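Halliday Community Kitchen: progress report to the Trandilberg Fund
Prepared by Aisyah Jugah, August 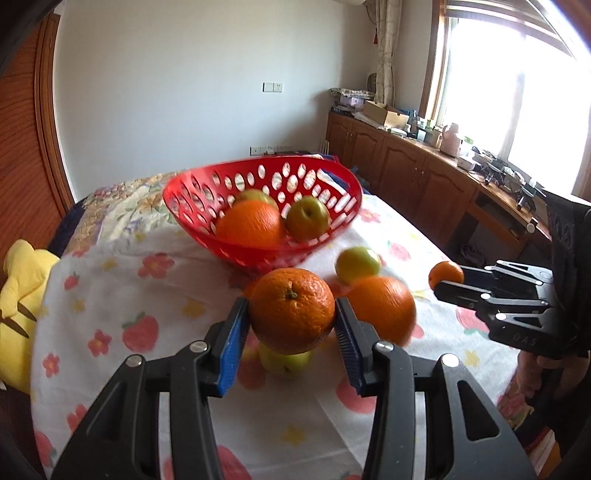
Oranges and green fruit at the table, with the red basket.

Fruit table

The fruit table has run all through this period. Families help themselves on the way in, and whatever is left when we close at 4 pm goes into the soup and crumble boxes for the next session. We gave out 832 portions of fruit against a target of 600. Oranges go first. The green apples are slower, and we have asked Rimier to change the mix in the next order.

Equipment

The plastic baskets bought with your first payment are in use. They rinse out quickly and the holes let the fruit drain after washing. Two have split at the rim and will be replaced from our own funds. The printed tablecloths were donated and are washed after each session.

Spending

Fruit and delivery remain the largest cost. We have £85 left in the equipment line and would like your agreement to move it to fruit. The Zellis fridge was repaired under its guarantee at no charge to the grant.

Problems

One delivery in August came late and the fruit was bruised. Rimier gave us a credit note. Storage is still tight, as the back cupboard is shared with the toddler group and has no shelf deep enough for a full crate.

Next period

We expect to reach 1,000 portions if the second weekly session goes ahead. The hall has agreed the hours but not yet the rent. I will send the figure when I have it, together with the receipts for the last two orders.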